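Search this site
Type and press enter

Cukum folding project: your questions

I get much the same emails about this project every month, so I've finally sat down and written the answers out properly. If yours isn't here, use the contact form and I'll add it when I can (I'm slow, sorry in advance).

What is Cukum, in one go?

Cukum is our name for a way of teaching a pair of robot arms to flatten and fold clothes by copying people. A person drives the arms through the job, we record it, and a model learns to do something similar on its own. The bit that's ours is what happens with the corrections. When the robot is about to make a mess, a person takes over for a few seconds, sorts the cloth out and hands control back. We train on those few seconds much more heavily than on the smooth parts.

Why clothes?

Cloth is horrible, and I mean that fondly! A mug is the same shape every time you meet it. A T-shirt has more ways of lying on a table than I could ever write rules for, and every touch changes it. If a training method copes with that, I start to believe it might cope with other awkward things.

Why two arms? Couldn't one do it?

One can, sort of. Our first attempt had one arm and it spent ages dragging a sleeve over, letting go, going round to the other side and finding the sleeve had slid back. With two you can hold one end still and work on the other. The price is that the arms have to agree with each other, and early models were dreadful at this. They'd both go for the same corner, or both wait politely for the other one to start.

What does a session look like?

Pretty unglamorous. One garment, flat on a white table, plain white walls on the sides and at the back, an arm at each front corner. We keep it plain so that the model has little else to latch on to besides the cloth and the arms. It makes the results cleaner, but it's also a fair criticism of the work, and I'll come back to that further down. 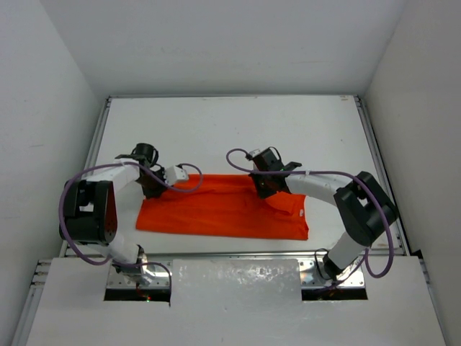 Right gripper down on the fabric, left one hovering over the other end.

A single go lasts until the garment is folded, or until whoever is supervising calls it. Then the cloth gets picked up, dropped back in a heap or laid out again depending on which test we're doing, and off we go again. I've listened to a lot of radio.

How much data did you need?

The main set is 700 recorded folds, all driven by a person from start to finish. On top of that we did 3 rounds of corrections. In each round the current model had a try, somebody stepped in where needed, and the new clips went into the pot for the next lot of training. I'd love to tell you where the line is below which it stops working, but we haven't done that test carefully enough for me to put a number on it.

And how well does it work?

On our standard test, which is short-sleeved tops starting more or less flat, the final model finished 96 per cent of its attempts without help. Please read the "more or less flat" part before quoting that! When the garment starts in a crumpled heap the result is a good deal worse, and it swings about from day to day. I've left the heap figure off this page until we've repeated it with somebody other than me doing the dropping. I have a suspicion I drop things in a helpful way.

What counts as finished?

Folded into a rectangle, no sleeve sticking out, and the top layer lying reasonably flat. Small wrinkles are allowed. We went back and forth over wrinkles for weeks, and in the end the person judging compares the result with a sheet of printed examples and picks the nearest one. The judge isn't told which version of the model made the fold.

Did the corrections really make the difference, or was it just more data?

Good question, and the one reviewers went for first. We trained a second model with the same amount of extra recording time, made up of ordinary full folds and no corrections. It got a bit better than the starting model. The corrected one got better by a lot more, and mostly in the places you'd hope: picking up a second layer by accident, missing an edge, pulling too hard with one arm while the other was still holding on. So I'm fairly happy saying it's the corrections. I'm less happy saying why. My guess is that full folds done by a skilled driver hardly ever visit the bad situations, so the model never sees how to climb out of one.

What still goes wrong?

Slippery fabric, for a start. Thick seams too, as the gripper closes on the seam and thinks it has the edge. Anything with a hood. It also has a habit of patting a fold that was already fine, again and again, until it isn't. That last one comes straight from us: the people driving liked to give the cloth a final pat, and the model picked up the pat without any idea of when to stop.

Does it work anywhere other than your own table?

We've tried it at one other place, on the Skistton bench, which has the same sort of arms but different lighting and a slightly lower table. It worked badly on the first morning and decently after one more round of corrections made there. I wouldn't hang too much on a single move. A patterned tablecloth would probably finish it off altogether, and that's what I meant about the plain white surroundings.

What's the difference between Cukum and Radebe?

Radebe is the older project and the software from it is still underneath everything we do. It handles the recording, keeps the two arms and the video in step, and lets a person grab control in the middle of a run. Cukum is the training method that sits on top. You can use Radebe without Cukum (several people do, for jobs that have nothing to do with cloth), but it doesn't work the other way round.

Can I have the recordings?

Yes, apart from the correction clips from the first round, which were saved with the timing off between the two arms. I keep meaning to repair them. The rest is on the downloads page with a short note on the file layout. Please read the note. Left and right are from the point of view of the arms' own side of the table, and that has tripped up nearly everybody, me included.

Can I come and see it?

We have an open afternoon at Demidcombe every May and the arms are usually running for it. Bring a T-shirt if you like, we'll give it a go. No hoods.

What's next?

Trousers. We've made a start and the legs are giving us trouble, mostly with twisting. After that I want to try letting the model ask for help by itself, so that a person needn't sit watching the whole time with a hand on the button.

Last updated: Sunday, December 22, 2024

Related pages
Radebe: getting started with recording
Notes from the Skistton move
How we judge a fold
Towels, and why we gave up on them for a bit
Downloads and file layout
Open afternoon at Demidcombe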